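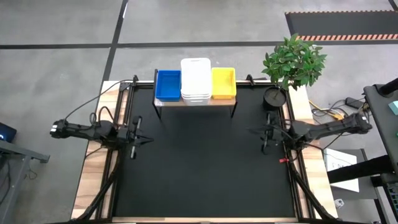 Bench with the black mat down and the bins up on the back shelf.

Workshop > Shared Spaces > Walkthroughs

Cudell Makers' Shop: Fall Safety Walkthrough, with Comments
By Heriberto Ayala
Oct 2, 2020

14 comments | 31 shares

I love doing this walkthrough! It's the one morning I get to poke into every corner of the building, and this fall the place looks great. Marks are OK, FIX (do it before the next open shop) and WATCH (look again in March). My comments follow each item.

DOORS AND WALKWAYS

1. Front and rear exits open fully from inside. OK
Rear door used to stick in damp weather. Somebody planed the bottom edge and it swings like a dream now. Thank you, whoever you are.

2. Main aisle clear, wall to wall. FIX
Two bikes and a rolled-up carpet by the lathe room. Bikes go outside on the rack. The carpet has been there since March, so if it's yours, please come get it.

3. Exit signs lit, battery backup working. OK
Held the test button on all 6. Every one stayed bright.

FIRE

4. Extinguishers charged, tagged and hanging on their hooks. FIX
The one in the finishing room was on the floor behind the door. Gauge is in the green. New hook is on order from Trimholm, catalog page 109.

5. Oily rags in the lidded metal can, can emptied nightly. OK
Best I've ever seen it. The sign-off sheet has initials on every line!

6. Finishes and solvents in the yellow cabinet. WATCH
All inside, but the lower shelf is packed tight and the door needs a shove to latch. Use up the old Undance floor wax before anybody buys more.

POWER

7. Cords free of cuts, tape and missing ground pins. FIX
Pulled a gray extension cord with a split jacket near the plug. Cut the ends off so it can't sneak back in.

8. Outlets near the sink trip when tested. OK

9. Breaker panel reachable, labels readable. WATCH
Reachable, yes. Breaker labels are in pencil and fading. I'll bring the label maker, I've been looking for an excuse.

MACHINES

10. Table saw guard and riving knife fitted. OK
The new push sticks are wonderful. Hang them back on the left side of the fence, please.

11. Band saw blade tension and guides. OK
Montoya blade went on in the summer and it still cuts a clean curve in oak.

12. Dust collector bag and hoses. FIX
Bag was over the line. Hose clamp at the planer is loose, and a quarter turn won't do it, it needs replacing.

BENCHES AND STORAGE

13. Bench tops sound, no splinters or raised screws. OK
Ran a cotton rag over every edge and it didn't catch once.

14. Nothing heavy stored above shoulder height. WATCH
Paint cans are creeping up again. Lumber rack is rated 266 pounds per arm and we're well under that.

FIRST AID

15. Kit stocked, eyewash in date. FIX
Box of 100 bandages is down to the tiny ones. Eyewash is good.

Fixes go on the whiteboard tonight. Grab one, put your name by it, and cross it off when it's done. I'll be in on Saturday morning with coffee if you want a hand with the clamp.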